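May 23, 2022

Two hours at the choir archive in Prullden today and my hands still smell of old paper. I'd told Jayanthi I'd be home by lunch (ha!) but then we opened the Lestolgate boxes and that was the end of that. Inside were 218 part-books, most of them missing a cover, plus a programme from the harbour concert with somebody's grocery list on the back. Sausages, candles, bicarb. I read it out to everyone like it was a psalm.

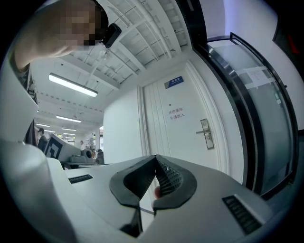 Anyway, the alto parts for the Witkowska mass are still missing, which is driving me round the bend. We sang it in March from photocopies so grey that half of us were guessing at the rests, and I'd love us to have a proper set before winter. Benito swears he saw them in a green folder years ago. I checked every green folder. I also checked the blue ones, in case his memory for colour is as good as his memory for key changes.

On the upside I found the old Plemelgate carols, the ones with the mad descant, and I hummed my way through the lot on the tram home. A bloke moved seats! Fair enough, I was a third flat by the stop near the baths and getting louder - it's a very exciting descant.

I wrote to the group tonight asking if we should spend the 100 dollars left in the kitty on a new set of the mass, or keep hunting and buy acid-free folders instead.

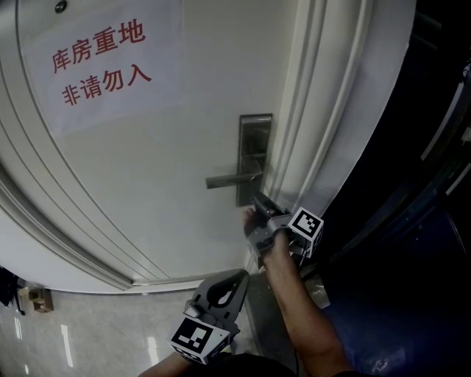 Carmela wrote back within minutes that we should get the folders, and that she'd sooner sing from grey photocopies for another year than watch the carols crumble. Eleni agreed with her, then asked if I'd looked inside the piano stool.

I haven't looked inside the piano stool. Going back tomorrow with a sandwich.

Contact | Copyright 2022 | Back to top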